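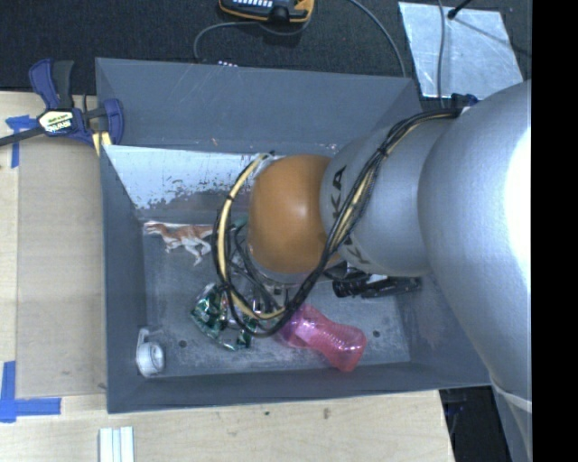

The gray bin on its wooden table, with the toy dinosaur and the green and silver wrapper.

Open day at Jernis, 03/05/2026
Posted by Efe Shehu

Jernis is a small packing and sorting shop on the edge of Liltow. It handles mixed goods: returns, grab bags, prize boxes, the kind of order where no two items are the same shape. Twice a year it lets people in to look. I had missed the one in September, so I signed up early for this one and drove over in the morning.

Parking is behind the building, past the loading doors. The sign on the main road still points to the old entrance, which is locked. You check in at a side door, get a paper badge and a pair of safety glasses, and wait in a hallway until there are enough people for a group. Ours had a few families, two men from a toy wholesaler, and a woman who teaches shop class in Weerakoon.

The tour begins in receiving. Goods come in on pallets, get weighed, and go onto steel shelving by size. There are 1,006 shelf slots in the room. Each one has a printed label, and somebody walks the whole set every week with a clipboard to check that the labels match the stock list. The list is on a computer too, but the clipboard came first and they have kept it. The room was cold because the dock door stays up most of the morning. Bring a jacket.

From there you go through a swinging door into the sorting area, which was the part I had come for. I run a secondhand toy table at a couple of fairs and I am always looking at bins. The gray ones at Jernis are rectangular, with high walls, and they sit right on the tabletops. The one I spent the most time at had a floor covered in pale scratches, with dusty streaks all over it. The back wall was dark gray with only a few thin scratch lines. Inside, against the back, was a sloped panel in a whitish blue, worn down to speckled gray patches along the bottom edge.

I asked about replacing bins that look like that. The answer was that scratches do not count as wear. A bin goes out of service when a wall cracks or the rim will no longer stack. The oldest ones still in use came from Drumar, a supplier that closed, and the staff like them better than the newer type, which has thinner walls.

The goods in the bins are as mixed as advertised. In that one there was a toy dinosaur lying on its side, reddish-brown on the back with whitish legs and belly, and near it a crumpled wrapper, shiny, dark green and silver. The KUKA arm was reaching in from the right with its orange cap and its loop of black cables. The kids in our group wanted to talk about the dinosaur. The wholesalers wanted to talk about the wrapper, as shiny packaging is a headache for them as well. It slides, it crackles, and it never keeps the same outline once it has been squeezed.

After sorting comes packing. Boxes are folded by hand at a long bench. You can try it, and I did. My first one came out crooked. The trick is to crease all four bottom flaps before you fold any of them, and to run the tape past the corner by the width of your hand. A good packer there does 720 boxes in a shift. Filler is shredded brown paper. They used to use air pillows but too many popped in the trucks.

The tour ran 77 minutes, a bit longer than the flyer said, mostly on account of questions at the bench. Coffee and rolls were set out in the break room afterward. There was also a sale shelf with odd lots and boxes with crushed corners, everything priced at $2. I bought a tin of wooden beads and a card game with the instructions missing. The wholesalers cleared out most of the puzzles before I got there.

A few notes for anyone going next time. Closed shoes are required, and they do turn people away at the door. Strollers are fine in receiving but have to stay in the hallway for the rest. The floor near the packing bench is slick with paper dust. Phones are allowed everywhere except the office. It is loud in sorting – stand near the front if you want to hear the guide – and quieter in the other rooms.

The next open day is planned for September. Sign-up is by phone or on the sheet at the side door, and the morning groups fill first.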